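Looking after a wooden worktop (without making it a hobby)

Quick notes, mostly for me, tidied a bit after three people asked the same thing in one week.

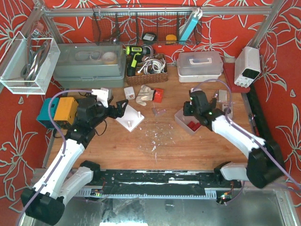

3 min read

Oil first, questions later. Well, clean first. Warm water, drop of washing up liquid, cloth wrung out till it barely drips. Wipe along the grain. Dry it straight off with a tea towel. Leave overnight before any oil goes near it.

Sanding. Only if it feels rough or looks grey. 100 grit for bad patches, then 400 to finish. Don't jump straight to the 400, you'll be there till bedtime. Always with the grain. Hoover up the dust, then a damp cloth, then wait again. Boring but there we are.

Which oil. I use Tudberg, the plain one in the flat tin. Fotini Raptis swears by Texier and her kitchen looks better than mine, so make of that what you will. Raw linseed takes forever to dry. Olive oil goes sticky and smells - please don't. If there's food about, read the tin and check it's meant for that.

How to put it on:
Lint-free rag, old t-shirt is fine.
Thin coat. Thinner than that.
Wait 22 minutes (my timer, my rule, yours may vary).
Wipe off everything that hasn't soaked in. Everything.
Second coat next day, third if it still looks thirsty.

If it's tacky after a day you left too much on. Rub hard with a rag and a bit of white spirit, window open, let it dry and start agian.

OILY RAGS. Lay them flat outside to dry, or soak in water and seal in a metal tin. Never scrunched up in the bin. They can heat up and catch fire by themselves. Not a myth.

Stains
Black rings round a tin or a wet pan - that's iron and damp reacting with the wood. Lemon juice, ten minutes, rinse, dry. Oak is the worst for it.
White rings - usually in the finish and not the wood. Try a fresh wipe of oil first. Often that does it.
Tea - sand lightly, re-oil the patch, feather out the edges so it doesn't show.
Ink - good luck. Sand. Or put the bread bin on it.
Glue drips - let them go rubbery, then lift with a plastic scraper. An old loyalty card does the job.

Dents. Damp cloth over the dent, warm iron on top, few seconds at a time, keep checking. The fibres swell back up. Works on a dent, won't do a thing for a cut. For cuts I use Plinau wax sticks, one shade darker than you'd think, pushed in with a thumb and scraped level.

Wobble. Before you fold up cardboard again, check the bolts. Wood shrinks when the heating's on and they work loose. Quarter turn each, go round twice. If it still rocks it's the floor.

Wall behind a bench or worktop - if it's papered or painted, leave a small gap so you can get a duster down. And wipe splashes the same day. Oil on wallpaper is there for ever, ask my hall.

How often. Kitchen, every couple of months. A workbench, once a year, I do mine in July when the doors can stay open. If water stops beading, its due.

Zakhar Romaniuk wrote in to say he skips the sanding and uses a cabinet scraper. Faster, less dust, needs a sharp edge. Haven't got the knack myself. Will try it on the offcut from the shelf and report back.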